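Cillar Forum > House and Home > Peeling an orange without wearing it

myungja_s
Posted 7:14 in the morning

Settle an argument. My flatmate says you roll an orange on the table before peeling it. I say that's superstition. Also, which ones are worth buying in November? Everything from the shop lately has tasted of damp envelope.

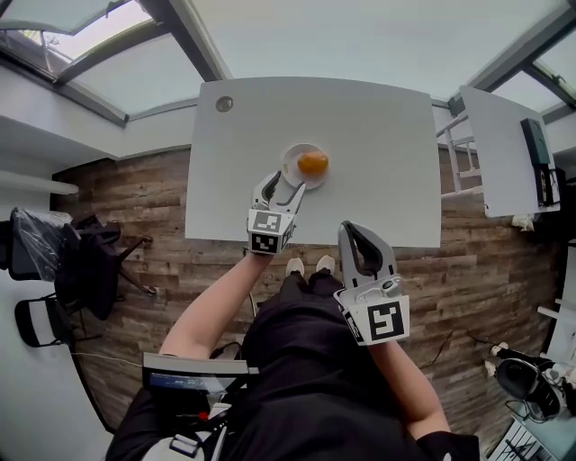 Abhishek Katiyar
Rolling works. It loosens the skin from the flesh a bit, and if it doesn't, you've at least had a moment's peace before the stickiness. Heel of the hand, gentle pressure, 2 laps. Any more and you're making juice in the wrong order.

TaeyangBae
Disagree entirely. Rolling bruises the segments, and you find out when you get your thumb in and it all goes down your wrist. Score the skin in quarters with a blunt knife and lift it off like a civilised person.

myungja_s
My flatmate is reading over my shoulder and looking smug about the first reply and wounded by the second.

So-yul H
Depends on the orange, surely? Navels come away easily enough whatever you do. The thin-skinned juicing sort will fight you to the death and deserve to be squeezed. And if it's a satsuma you don't need a technique, you need a fingernail.

Abhishek Katiyar
Scoring with a knife is how I ended up with a plaster on my thumb for most of last winter. Tae-yang, do you peel bananas with a saw?

TaeyangBae
I said a BLUNT knife. A butter knife does it. My gran had a little plastic hook thing for the purpose and I still have it, in the drawer with the dead batteries.

Seo-ah Jin
Can we talk about the second question before this turns into the toast thread again (1004 replies, locked, and quite right too)? November is early for most of the good ones. Pick the fruit that feels heavy for its size and ignore the colour. A bit of green on the skin means nothing. I get mine from the Gadar stall by the station, 3 for a pound if he's in a good mood.

So-yul H
He's never been in a good mood when I've gone.

Seo-ah Jin
You have to ask after the van.

myungja_s
Noted. And where do people keep them? Mine live in a bowl and go furry on the underside, where I can't see it happening.

Abhishek Katiyar
Fridge, bottom drawer. They last for weeks. Take one out an hour before you want it.

TaeyangBae
Cold oranges taste of nothing — bowl, and eat them faster.

Seo-ah Jin
Fridge for me as well, sorry Tae-yang.

myungja_s
Fridge it is. Flatmate still rolling.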